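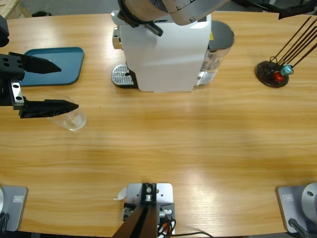
The two-armed coffee bench at Brurau.

The fault, as Hajar Nasr tells it, lasted three seconds. In March the right arm on her bench was lifting a mug when someone pressed the stop button. The arm froze where it was, as it should. The gripper didn't. It held on for three seconds, then let go, and a full mug of hot water went over the edge of the table and on to a colleague's shoes.

"He was fine," she says. "Wet socks. But he was standing where we'd told everybody it was safe to stand."

I had gone to Brurau expecting to be told that the problem was solved. The firm's own note on the incident, two paragraphs long, calls it "an unplanned release" and says a software update from Vekden, which supplies the controller, has dealt with it. Nasr, who runs the bench, is less sure, and I came away less sure than she is.

The trouble is in what a stop means. On the Vekden controller, pressing the button cuts the arm's motors and puts on the brakes. The gripper is powered through a separate board, and that board was set to relax its fingers if it heard nothing from the controller for three seconds. Somebody had chosen that on purpose, to free a trapped hand.

"Which is a good reason," Nasr says. "I'd want that if it were my hand. I wouldn't want it if I were under the mug. You can't have one setting for both, and whoever typed in the three never had to pick."

Had it been tested? She says yes, more than 600 times. I asked how many of those tests had anything in the gripper. She went to look, and was gone a while. The answer was seven, all with an empty cup.
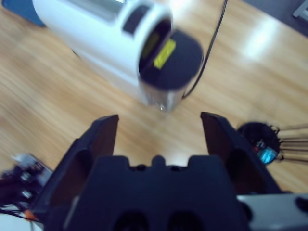

Vekden's update makes the gripper hold its grip until a person releases it with a key. It sounds sensible until you ask what else can go wrong with a load that isn't a mug. Nasr's worry is cables. The white appliance on the bench trails a thin black power cord from its back, and an arm that closes on a cord and then stops will now keep squeezing until the key is found. When I visited, the key was in a drawer in the next room. She said it would be moved.

"They've swapped one bad end for another," she says. "It's probably the better one. I'd like to see the sums."

I would too. I asked Vekden for its test results and was sent a brochure. A second request got a reply saying the update had been "well received" at Parkville, where the same controller is in use. Well received isn't a test result. Nasr has started her own list of 157 trials, with loads of different weights and the stop pressed at awkward moments. 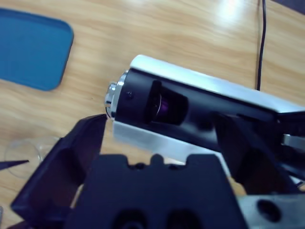
An email from a reader at Parkville, sent after I asked about the update, says the hold-on-stop setting works there but resets itself after a power cut, and that "you only find out when something lands on the floor". Vekden hasn't answered my question about that.

Nasr hadn't heard it either. She wrote it down while we were on the phone, then asked me to read it out again.

"Right," she said. "So after every power cut we're back to March."

She has added a power cut to the trials. Until they're done, nothing hot gets lifted on her bench and the line on the floor has been moved back by a good stride. Brurau's note still says the matter is closed. I asked whether she had been shown it before it went out, and she said she'd read it on the website.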